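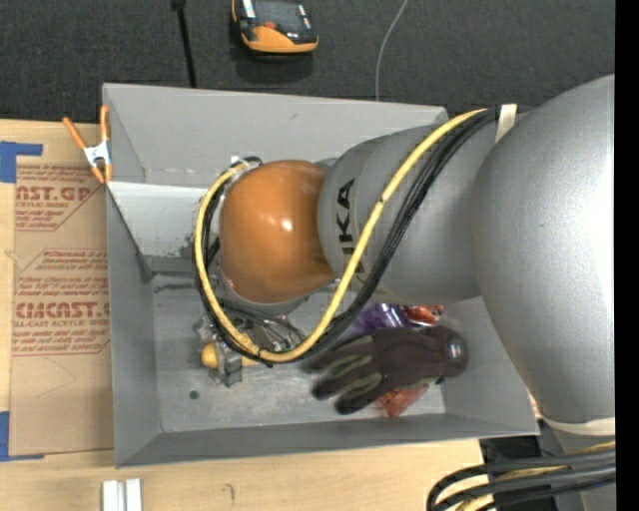

Gray bin on the light wood table, glove and packages inside.

March, notebook page 133, afternoon

Today I work on the mixed bin for Voven. The list came from Wustville, and Eusebio Agudelo asked that we write more about the soft things, so I try to do this here.

The work glove is dark, almost black, with two olive-gray stripes along the fingers. I put it in the list under "textile, flexible". In the old list it was under "tools", and I think this was a mistake. Please use the new word in all sheets.

The purple package and the red-orange one are both shiny. I keep them in one group for now, "shiny wrap". The red-orange one is crinkled and I would like a note about this in the sheet, but there is no column for it. Eusebio, can you add one?

Bin rules, same as in the Bhat order:
- maximum 5 kinds of things in one bin
- heavy things go in first
- the glove is never folded

The Marico box is still closed on shelf 2. I did not open it because the label has no number. I asked by mail and wait for the answer.

To do: print new labels for the gray bins, correct the word for the glove, ask again about the Marico number.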